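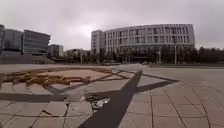 A paved plaza with a dark stripe set into the ground.

Who Checks That a Building Is Safe?

Before a building goes up, someone has to get permission for it. In the city of Drurnance, that permission is called a building permit. It is a written document from the city government. It says what may be built, where it may stand and how tall it may be.

The company that wants to build sends its drawings to the city's permit office. Engineers there read the drawings and check the math. They want to know how much weight each floor can carry. A floor must hold up itself, the furniture and the people who will use it. Engineers call the weight of the building itself the dead load. People and furniture are the live load, even though a desk is not alive.

If the numbers do not work, the drawings go back to the company. Last year the Drurnance office received 856 sets of drawings and returned 400 of them for changes. Most of the changes were small, such as a missing measurement or a stair that was too narrow.

What does an inspector do?

A permit covers the plan. Inspectors check the work. An inspector visits the site at set stages – once when the foundation is dug, again when the frame is up, and so on. In Drurnance a building of this kind gets five visits.

Inspectors also look at test results for the concrete. Workers pour a little of it into a small mold and let it harden. A machine in a lab then squeezes the sample until it breaks, and the lab writes down how much force that took. The Stojanovska laboratory does these tests for the city.

What if something is wrong?

The inspector can issue a stop-work order. This is a notice fixed to the site where everyone can read it. Work has to stop until the problem is fixed and the inspector has come back. A company that keeps building can be fined, and a judge may get involved.

Where are the records kept?

Drurnance keeps its permit records for 50 years. Anyone may ask to see them, including children, at the Pallus Street office.

Words to know

Permit: written permission from the government.
Load: the weight a building has to carry.
Foundation: the part of a building that rests in the ground.

Updated Aug 21, 2025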